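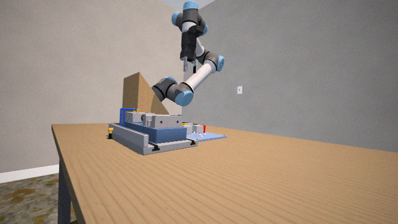
Most first robot cells go over budget on the parts around the arm. The steps below come from planning a small benchtop cell at Utero, where the job is loading a vise and placing small blocks on a board. We worked out the layout in simulation before ordering anything, and I'd suggest the same order.

Step 1. Write down every part the robot has to pick up. Note its size, its weight and how it arrives at the table. The gripper quote depends on this list.

Step 2. Model the table, arm and fixture. Run the full cycle and look for places where the arm has to fold tightly or reach past something tall.
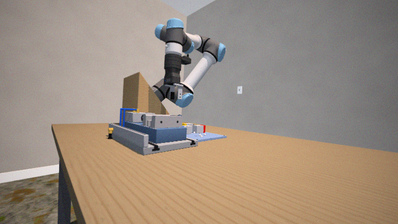
Should I buy the arm before the fixture?
Choose the fixture first. Its height and position decide how much reach you need, and a longer arm costs more.

Step 3. Get separate prices for the gripper, fingers and cables. Räsänen quoted ours as one line, and we had to ask for it to be split. Allow $2,000 for the gripper and $558 for a spare set of fingers.

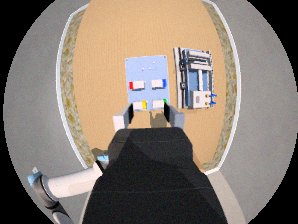 How much should I hold back for changes?
Set aside $3,000 on a cell this size. Ours went mostly on a second fixture plate from Urkholm.

Step 4. Check the floor plan with the people who will load the table. Leave room for the parts boxes - they always end up within arm's length of the work.

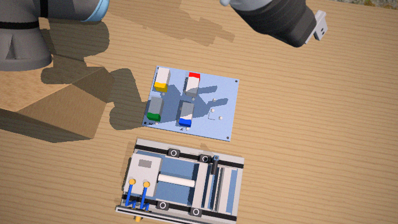 Mark the box positions on the drawing along with the board and the fixture, then send that drawing to each supplier. Skorkow holds its prices for 30 days, so have the layout settled before you ask for final quotes in February.

Gráinne Quinlan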